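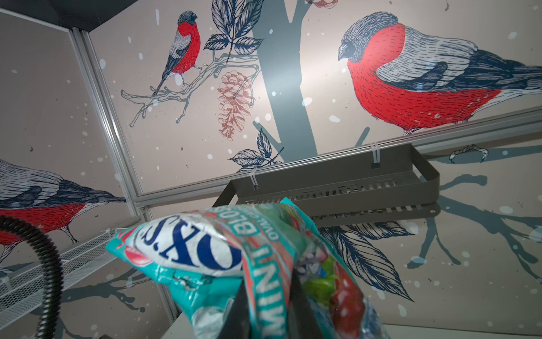
Numov Cell 4: setup and maintenance card. This file goes together with the recordings from cell 4 and describes how the cell is built, how we keep it in order, and what was repaired. Please read it before you compare cell 4 with the other cells, as the walls are different. Cell 4 is lined with printed panels of bullfinches on branches in snow, and they are part of the configuration. When the wrist is turned steeply up, as with the bag of Fox's Mint Blox in the fingers, the wrist camera sees mostly birds and aluminum rail and very little table. The plain wall cells at Wandton do not have this effect.

Status
Active. Last full service in February. The recordings in this release contain 253 episodes, all made after that service.

Frame and walls
The frame is made from silver aluminum extrusion. The panels must lie flat against it. If a corner of the panel lifts, it makes a shadow which moves when the arms move, and the background check will report it as a change. Press the corner back and repeat the check. Do not put tape on the printed side.

The wire basket and the slotted metal tray are fixed to the rails with zip ties. After service we pull each tie by hand. A tie that slides along the rail is cut and replaced, not tightened again. The basket and the tray stay in their places also when the task does not need them.

Arms
Two black arms on separate mounting plates at the front edge of the table. They are named left and right as seen from the front. The bolts of the plates are checked with the power off, left plate first. If a plate was moved even a little, the old calibration is not valid and you have to run the complete procedure, both arms.

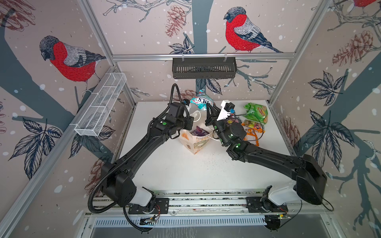
Start procedure
1. Clear the fingers. Nothing should be held at power on.
2. Switch on the supply and wait until both arms report ready in the Rukus console.
3. Move each arm by hand through its range, slowly, and listen to the joints.
4. Look at the cable conduit on the wrist. It should form a free loop and not touch the tray in any pose.
5. Run the short calibration and save the result with the cell number in the name.

Cleaning
Snack packages are hard on this cell. Crumbs go to the finger pads and then the grip on thin plastic becomes worse. Wipe the pads with a dry cloth before each session, and the table after it. Packages which are opened or torn should be taken out of the object set. We did not always follow this rule, so in some episodes there are crumbs on the table. They are not labeled.

Repairs
Right wrist camera: image was lost when the wrist turned far to one side. The thin wire had too little slack. It was routed again and the fault did not return.
Left gripper: finger pads replaced. The old ones had 39 hours of use and were smooth in the middle.
Left conduit: moved one clip toward the base, because it was rubbing on the forearm.

Service interval
Finger pads are inspected after every 3,000 closings of the gripper. The counter is in the Montecinos log, field grip_count. It does not reset by itself after replacing the pads, you have to do it manually.

Known problems
Shiny bags give white highlights along the folds, and the segmentation sometimes cuts the object in two parts.
The red breast of the large bird can be detected as a red package. Use the mask file walls_cell4 to exclude it.
Text on packages is often upside down in the wrist view. We do not rotate the images.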